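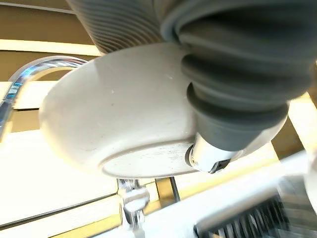
Underside of the basin, with the gray bellows hose and the little silver coupling

Forum > Bathrooms and Plumbing > Sinks, basins, drains

tilehound86
OK so I need some opinions before I put this back together. It's the round off-white basin from our half bath, the one that came from Kerum years ago, and I'm finally dealing with the drain side of it. You can see the ribbed gray hose coming off the short metal fitting with the black ring on it. That's the part I'm unsure about. The underside has specks and gray marks all over the base ring, and I'd like to get those off too while I can reach them.

My questions, such as they are: do I keep the bellows hose or go to smooth pipe? And what do people use on the marks? I don't want to scratch the finish. The thing cost me $67 secondhand and I'm fond of it.

pipedreamer
Smooth pipe, every time. Those accordion folds are a trap for hair and toothpaste gunk, and you can't clean inside them worth a darn. I pulled one out from under my mother's sink last May and the smell followed me around the house until dinner. Get a proper trap and some straight tube and be done with it.

Mossy_Kettle
I'm going to disagree with pipedreamer (again, lol). Ribbed hose is fine for a hand basin if you keep the run short and don't let it sag. I've had one on my powder room basin for eight years and never had a clog! The trick is that it still needs a real water seal somewhere, so if the hose isn't making a loop you need a trap further along. But ripping it out just for the sake of it seems like a lot of work for a sink people use to rinse their fingers.

pipedreamer
"Fine" until you sell the house and the inspector writes it up. Check your local code, tilehound. Plenty of places don't allow the corrugated stuff on a permanent drain, powder room or not.

Mossy_Kettle
That part I'll give you. Check the code first.

gravelandgrout
What's the other ribbed thing, upper left behind the basin? Much finer grooves than the hose, and a lighter gray. If that's a second flexible pipe then I'd want to know where it goes before I told anybody to swap anything. Is it part of the same setup?

tilehound86
Going to have to get back to you on that one, I want to trace it properly before I say something dumb. On the code thing -- good call, I'll phone the county. I hadn't even thought about it.

dripdrop_173
For the marks: dish soap and warm water first, then a paste of baking soda on a soft cloth. Small circles, no pressure. From what I can see it mostly looks like light dust or grime, with some scuffs mixed in, and scuffs are a different animal. Soap won't do anything for those. My sister swears by the Fonska cream cleaner but I found it left a film and I ended up washing everything twice.

Mossy_Kettle
It's the bottom of a basin. Who is going to be looking at it??

dripdrop_173
Me, when I'm on the floor looking for an earring.

tilehound86
Ha, same. Also I just like things clean before they go back where I can't get at them. Baking soda it is.

lowflow_annie
Coming at this from a different direction, but whatever you decide about the hose, look at the coupling while you have the chance. Wipe it dry, run the water, and hold a piece of toilet paper against the joint. Paper shows a tiny weep way before your fingers feel it. And please don't crank down on the black ring with a big wrench. I cracked one on a Pleva sink doing exactly that and had to wait on the part, brushing my teeth in the kitchen the whole time. Hand tight and a hair more.

pipedreamer
Agree with all of this. And put a new washer in while it's apart. They're cheap.

gravelandgrout
If you do go to smooth pipe, measure the outlet before you drive anywhere. I had a Dai basin that was just a bit off from the standard size here and I made three trips to the store for one adapter. Three! Take the old fitting along in a sandwich bag and hold it up to the new ones.

tilehound86
Sandwich bag, got it. So the plan is call the county in the morning, clean up the base, new washer, then hose or pipe depending on what they tell me. If it's allowed I'm leaning toward leaving the hose, sorry pipedreamer.

pipedreamer
I'll be here when it clogs.

Mossy_Kettle
Don't listen to him. Let us know what the county says, I'm curious for my own place now.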